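Why Do We Put Things in Bins?

A bin is a box with an open top. People use bins to keep small things together, such as blocks, socks, or crayons. When the things are in a bin, they do not roll off the table or get lost under a chair.

Many bins are made of plastic. Plastic is light, so a bin is easy to lift. It can be wiped clean with a damp cloth. The edge around the top is called the rim. It gives your hands a place to hold on.

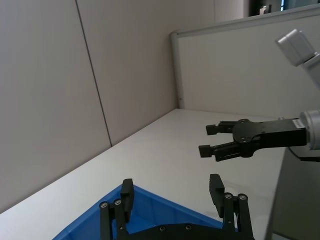

AT THE TABLE

A blue bin is easy to find next to a white tabletop. Color can help with sorting too. You might use blue for blocks and red for cars.

A plain, flat table is a good place to sort. Tip your things out and put the ones that match in a pile. Then put each pile in its own bin. Heavy things go in first, with light things on top.

Words to Know
Rim: the top edge of a bin or a cup
Sort: to put things that are alike together
Partition: a thin wall that divides a room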